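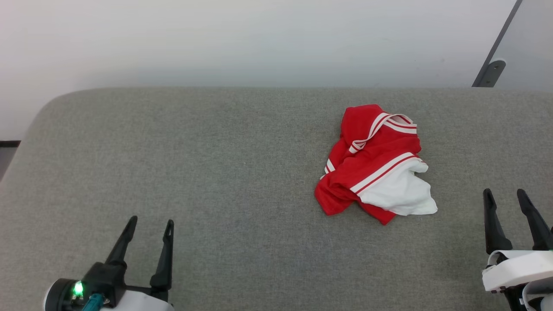 The jersey question

I own too many shirts made of that slippery sports fabric, and for years I have been told there is a correct way to fold them. I have my doubts.

Last month I read a long post on the Woltar forum claiming that if you fold a jersey in thirds, then in thirds again, it will stand up in a drawer by itself. The thread had 3,538 views and a lot of people saying it changed their lives. It did not change mine. Cotton will stand up if you ask it nicely. Polyester slides over sideways the minute you shut the drawer, and by Sunday you have the same heap you started with, only now it's in the dark.

So I tried it the other way round and asked what folding is supposed to get me. Fewer creases? My red and white one came out of a pile after a week and I wore it to watch the game, and I couldn't see a crease worth mentioning. More space? Maybe. I got 9 shirts in the drawer folded and the same 9 in it stuffed, though I admit the second time I had to lean on it.

Then there are the gadgets. Vikier sells a plastic folding board, and a neighbor lent me hers. You lay the shirt face down, flip the left side, flip the right side, flip the bottom. Fine for a T-shirt. With anything that has a trimmed collar the neck bunches up and you end up fixing it by hand, and at that point what is the board for? Grornov has a "sportswear roll system" too. As far as I can tell it's a set of elastic bands.

I did learn one thing worth keeping. A padded surface is a bad place to fold. The cloth catches on the weave and the sleeves never go where you put them. The kitchen counter works better, if you wipe it first.

For now I'm hanging the ones I like and letting the others take their chances. Someone in the comments last time recommended the Turunen drawer dividers. I've looked at the price and I'd want to hear from a person who has had them longer than a month.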